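Coaching Youth Soccer, Level 1
Session 4 notes: goalkeepers and the people who coach them

Hi all, welcome back. I know a lot of you skipped lunch to get across town for this, so I'll try to keep the notes shorter than the talk (last week's were a novel, sorry!). These cover what we did on the field plus a few bits I ran out of time for. Bring them next time, because Kazue Nomura is taking the practical and she will ask you about the set position.

1. Where we left off

Last session was all about small-sided games and how to set up a field so every kid gets touches. Somebody asked at the end what the goalkeeper is supposed to do while everyone else is having fun in a four-a-side, and I said I'd get to it. In most youth clubs the keeper stands in the goal, gets cold, lets one in and gets yelled at by somebody's uncle. Then you wonder why you can't find a keeper for the next season. I coached Cirkness under-tens for years and did exactly this for my first two, so I'm not pointing fingers.

2. Picking a keeper (don't, yet)

At under-nine and under-ten, please rotate. Everyone has a go, a half each if you can manage it. I know there's always one kid who loves it and one who cries, and you can bend the rule for both of them. But if you pick your keeper at eight years old because she's tall, you may well find that at thirteen she's the same height as everybody else and has never learned to pass. Toshio Sugiyama, who a few of you met at the Bosness tournament, didn't go in goal until he was fourteen, and he played college ball in that position. His feet were better than half the midfield's!

3. The set position

Feet about shoulder width, weight on the front half of the foot, knees soft, hands out in front of the body at waist height or a little above. Chest slightly forward. The thing to look for is the heels. If they're planted, the kid can't push off in either direction.

Timing matters more than shape, though. The keeper should be set at the moment the shooter's foot hits the ball, so still, balanced, not drifting forward. Young keepers love to creep. Call "set" for them in practice for a couple of weeks and then stop calling it and see who does it on their own.

4. Catching

Two shapes to teach. For anything above the waist it's the W, thumbs nearly touching behind the ball, fingers spread. For anything below, pinkies together, palms to the ball, and scoop it into the chest. Kids mix these up around belly height and the ball bounces off their wrists, and that's fine, it's the hardest height for everybody.

I like to start with a kid kneeling and a partner tossing underhand from three or four steps away. Then standing, then moving sideways, then a volley from hand. Go back a step the minute it gets sloppy.

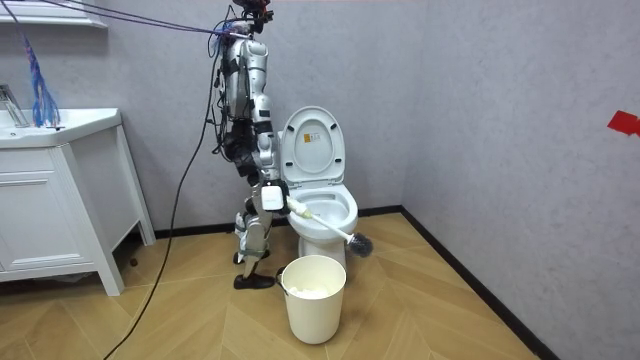
5. Low balls and getting down

Low shots are where most of the goals go in at this age, and the fault is nearly always the same: the kid bends at the back and pokes at the ball with straight legs. You want the lead knee turned in and down toward the grass so it closes the gap, with both hands behind the ball and the head over it. A picture I use with the little ones is cleaning the toilet (they howl every time). If you stand up straight beside it and reach down with the brush, like the robot in the bathroom there, you've got one arm out in front of you and that's your whole reach. Fine for a toilet bowl, terrible for a shot heading into the bottom corner. So I shout "no toilet brushes!" and down they go. Use your own line if you prefer, but use something, as kids remember a silly phrase long after they've forgotten "collapse the near knee."

For actual diving, start on the ground. Sitting, roll to the side, ball in both hands, land on the hip and shoulder. Never the elbow. Then from kneeling, then from a crouch. Please don't start it on a gym floor.

6. Distribution

Rolling it out first, like bowling. Then the overarm throw. Then passing from the feet, and only after that the punt, which they'll have been practicing on their own anyway. Yokoyama's under-twelves build everything from a rolled ball to a fullback and it's lovely to watch, even when it goes horribly wrong.

7. A session plan you can steal

This fits in 40 minutes with up to 7 kids, and you can run it off to one side while the rest of the squad does something else.

Warm-up: footwork through cones with a catch at the end.
Hands: kneeling tosses, then standing, W and scoop mixed.
Low balls: served from the penalty spot, rolled first, kicked second.
Game: two small goals facing each other, one keeper in each, throw to score. They'll want to play this forever.
Cool-down: rolled passes in pairs and a chat.

8. For next time

Watch one youth game before we meet and keep your eyes on the keeper only, all of it, even when the ball is at the other end. Jot down when they're set and when they aren't. Half a page is plenty. Also, the Plestimus field is being reseeded through February, so the practical is on the turf next door and you'll need flat-soled shoes or turf shoes, no studs. Kazue has spare gloves in the smaller sizes. If you've got big hands, bring your own.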